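Wallpaper, finally!

I have been a white-walls person for 15 years and I'm so happy to report that it's over. Valbona Tomić lent me her sample book from Greltwood in November and I kept it until she asked for it back (twice, sorry Valbona!). Big flowers, silly colors, all of it. My hallway is first, and I can't wait.

Blue with flowers is my favorite so far.

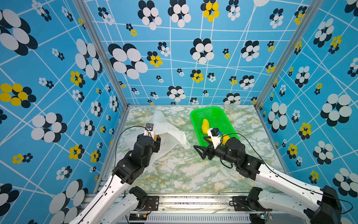
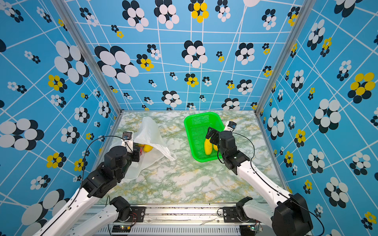
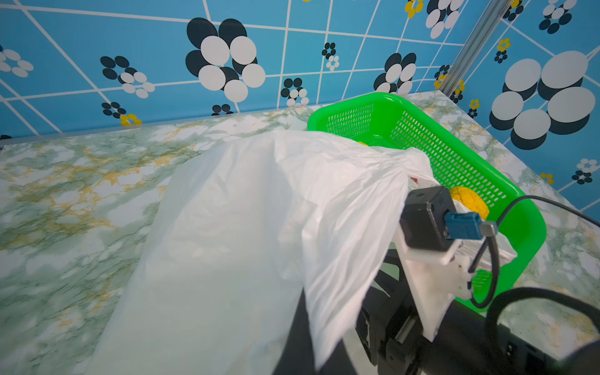

Paste or peel-and-stick?

Paste, for me. I love the smell and the mess.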